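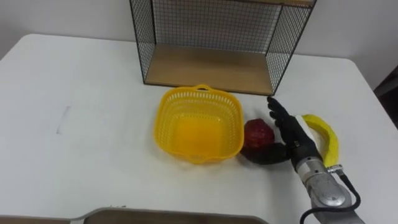 *Areti Balaskas*

So, I need people to put fruit in a basket. Well, I need people to make a robot put fruit in a basket, which takes a bit more patience and is a lot more fun (I've been doing it since spring and I still get a kick out of a clean grab).

I run the demonstration sessions for the Esen project at our workshop in Lumadthorpe. We teach a pair of robot arms by showing them. You sit in a chair, put on a headset and a pair of sensor gloves, and when you close your hand the robot closes its hand. Do the job well enough, enough times, and the recordings go off to Stelios Pappas, who trains the arms on them. The part before Stelios is what I'm hiring for – the showing.

## What you'd be doing

The current task has four things in it: an apple, an eggplant, a banana and a yellow basket. There's also a wire shelf with a wooden floor at the back of the table. You pick up whichever fruit I call out, drop it in the basket, and once the basket has what it needs you take it with both hands and set it on the shelf. Then we put everything back in a slightly different spot and you go again.

It sounds like nothing, I know! Then you try it and find out how much you lean on your fingertips in normal life. With the gloves you get no feeling at all, so you're going by eye the whole time, and your eye is sitting a little higher than you're used to. Most people spend their first hour closing the hand a thumb's width short of the apple and saying sorry to it.

The eggplant is the hard one. It's dark, the hands are dark, and it likes to roll. If you can do the eggplant you can do anything I've got.

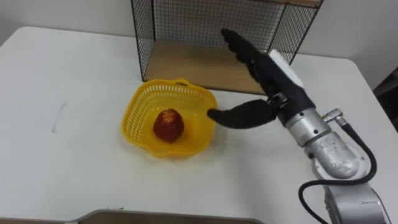
*Right arm at the basket, apple in.*

We have 483 recordings so far and Stelios was happy with 289 of them. The rest had a dropped fruit, or a long wait in the middle, or somebody (me) reaching in to straighten the basket with a real arm. I want 300 more good ones before we wrap up in December, and I can't do them all myself. Stelios says it wouldn't be any use if I did, either, as the robot would just learn my bad habits.

## Who I'm looking for

You don't need to know anything about robots. You don't need to write code. Of the people who've done this with me so far, Glykeria Christodoulou came from a bakery and had the smoothest hands of the bunch, and her brother Michalis plays a ton of video games and had to be talked out of going fast.

What does help:

- You can do the same small thing over and over without getting sloppy or cranky.
- You're OK wearing a headset for half an hour at a stretch. If they make you queasy, please tell me up front and we'll do a short try-out first, paid like any other session.
- You can move slowly on purpose.
- You'll say "that one was bad" when it was bad. I'd much rather throw out a take than find it later.
- Both hands are comfortable to use. The one-arm part of the job can be done with whichever hand you like, but lifting the basket takes two.

Left-handed people, please do write in. Nearly everything we have so far is righties and it shows.

You need to be 18 or over. Glasses are fine, the headset fits over most frames. Long nails can be a pain inside the gloves, so bear that in mind.

## Hours and pay

It's 20 dollars an hour, paid every two weeks, and that covers the breaks and the training as well as the recording. A session is three hours. Inside that you'll do half an hour on, ten minutes off, with a longer break in the middle when I make coffee (there's tea too, and a drawer of snacks that I try to keep stocked). Most people do two sessions a week. If you can only manage one, write anyway, we'll work something out.

The first session is all practice and none of it gets kept. I'll start you with the apple alone, one arm, with the basket close by, and we'll build up from there. By the second visit you should be onto the two-handed lift, where the trick is to bring both hands in level and wait a beat before you close them. Go in with one side first and the basket just scoots away from you across the table.
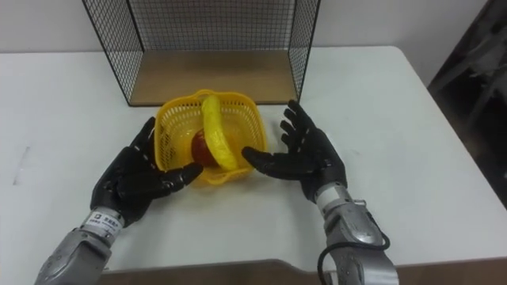 ## Stuff people ask me

**Can I hurt the robot?** Not easily. The arms stop if they push too hard on something, and I sit next to you with a stop button the whole time. Knocking the shelf over is kind of a rite of passage.

**Can the robot hurt me?** Your chair is on the other side of a marked line, out of reach of both arms. I'm the one who resets the fruit, and I only do it when the arms are paused.

**Do you record me?** We save what the robot's cameras see and how your hands moved. No video of your face, no sound. You'll get a one-page form about it before you start, and you can ask to have your takes removed later on.

**Is it always fruit?** For this round, yes. Evanthia Rallis is putting together the next set of tasks and she keeps talking about folding towels, so there may be more work after this if you like it.

**Is it boring?** Sometimes, sure. You can have music on. I've gotten through a shameful number of audiobooks.

## How to get in touch

Send me a short note through the Esen contact page with "basket" in the subject line. I don't need a résumé. Tell me which days and times suit you, which hand you write with, and one fiddly thing you're good at – knitting, fixing watches, icing cakes, parallel parking, whatever it is. Please get it to me by 08/10/2021.

I read them all myself and I'll write back either way. If it looks like a fit, I'll invite you in for that first practice session, and you can decide afterward whether you want to keep coming.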